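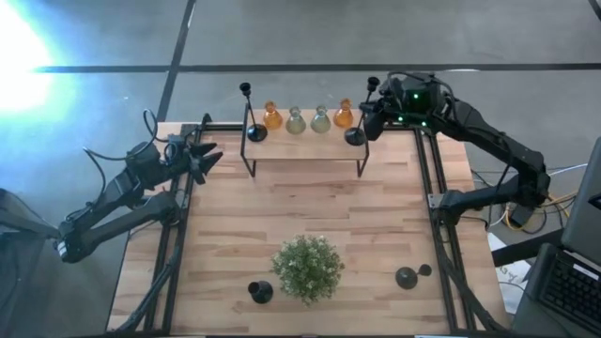
Candlesticks and small glass vases on a raised shelf.

Home | Blocks A–Z | Techniques | Fabric Notes | Swap Corner | About

Stirkwood Star (quilt block)

The Stirkwood Star is a pieced patchwork block with eight points, a square centre and a narrow border that makes it look as if it's sitting inside a picture frame. I've made more of them than any other block on this site, so I'm hardly neutral, but I'll try to behave like a proper encyclopedia for at least a paragraph or two!

Origins

The block takes its name from Stirkwood, the village where the quilting circle that first shared the pattern used to meet. It went round as a hand-drawn sheet, copied and copied again until the seam lines had gone fuzzy, and that's why you'll find older quilts with the points finishing in slightly different places. My own sheet has a tea ring where one of the measurements should be. Some quilters call it the Moltov Star, after the fabric shop in Moltov that later sold it as a kit (same block, wider border). I use both names and nobody has told me off yet.

Construction

The usual finished size is 12 inches, though I've seen it at 6 and it made my eyes water. Each block has 43 pieces if you count the border strips and the corner squares. Most people make the points first, from half-square triangles, then build out from the centre in rows – a bit like a Sawtooth Star with an extra round.

Press the point seams open. I know plenty of you press to one side, and for most blocks so do I, but there are four places here where the seams pile up and you get a lump you could trip over. Starch helps too. Leave the triangles a whisker too big and trim them down before you join anything.

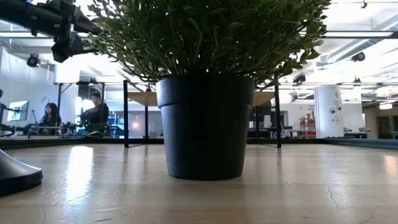 For the border, cut your strips along the length of the fabric if you've got enough of it. Strips cut across the width stretch, and then the block ends up wavy and you spend the evening easing it in with pins and muttering.

Colours

Traditional versions stick to two fabrics, one dark and one plain cream. The kit had three. I like a scrappy star on a single background (navy is lovely), and my biggest quilt used up 596 leftover triangles from a biscuit tin I'd been filling for years. There were 600 in there when I started. I don't want to talk about the other four.

Variations

The Nason Star swaps the square centre for a pinwheel. It's pretty, but the middle gets bulky and I'd keep it for wall hangings. The Nishad setting turns every other block on its point and fills the gaps with plain triangles, so you need fewer stars for a full-size bed quilt and have somewhere to show off your quilting.

The largest one I know of is the Stirkwood group quilt, with 2825 pieces in the top, finished one October and hung in the village hall. I've seen it twice and found my favourite block both times, bottom row, mustard and grey.

See also: Sawtooth Star; Half-square triangles; Setting on point

Comments (3)

PatchyPam: I made the Nason one as a cushion and yes, the middle is like a pebble. Still love it.

Quiltergran: Do you trim the triangles before or after pressing? Mine always come out on the small side.

threadbare_jo: After pressing, Quiltergran, every time. Pressing first sorted mine out.

Contact | © Block Notebook | Back to top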